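Block Sorters and Packers, Pladdale

Altalia is hiring part-time packers for its toy block room in Pladdale. The work is sorting colored blocks by size and color, checking corners and faces for chips, and packing each set in its box. A full set has 40 blocks.

Shifts are four hours, mornings or afternoons, Monday to Friday. You will sit at a table for most of the shift. No experience is needed, but you must be able to tell colors apart and lift boxes onto a shelf. We train on the first day, and training is paid.

The job runs through July and may be extended. Blue and green sets are packed first.
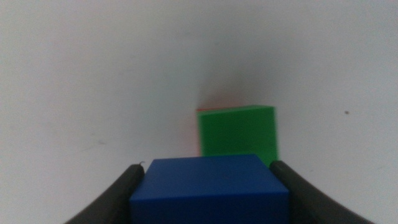
Apply by December 21, 2019. Send a short letter with your phone number and the shifts you can work to Altalia, 567 Pennington Road, Pladdale. Quote job number 2423.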